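Lighting a Large Room Evenly

3 min read 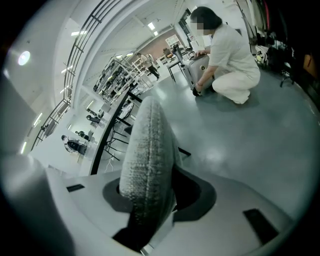
Lumens per fixture tell you little about a workspace until you divide by floor area and correct for surface losses. My target is 700 lux at bench height, measured with the blinds down. A large, brightly lit studio or workshop room can still read badly at the corners, so I log a grid of points and look at the minimum before the mean. In August I swapped the old tubes for 4,000 K panels from Ostton. The worst point went from 236 to 488 lux. Next change is a second row, with the spacing cut to match the mounting height.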